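3.2 Table coverings and background pattern

Coverings were chosen to vary the visual ground on which small household and play objects are found. Plain cloths were used in the first round at Dromcombe; patterned cloths were added in January, after Babić and Chávez noted that raters located objects on plain grounds with little effort. Five coverings were kept for the second round, each laid without ironing so that folds remained.

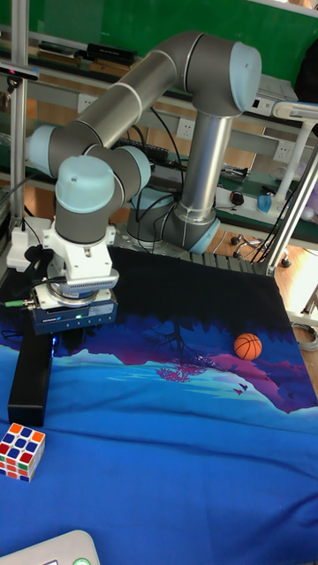
Figure 2. Printed landscape covering with small objects in place.

Colour contrast between object and ground was scored by two raters on a scale of 0 to 20. Printed coverings are difficult to score as a whole, as the ground colour changes from one area to the next. On the landscape cloth in Figure 2, the small orange basketball rests on the purple-and-blue print and stands well apart from it in hue. The Rubik's cube at the lower left is a harder case - its stickers include blue, a colour also found in the cloth - and multicoloured objects of this type were therefore scored face by face. Soft folds in the foreground were treated as part of the ground and were not scored separately.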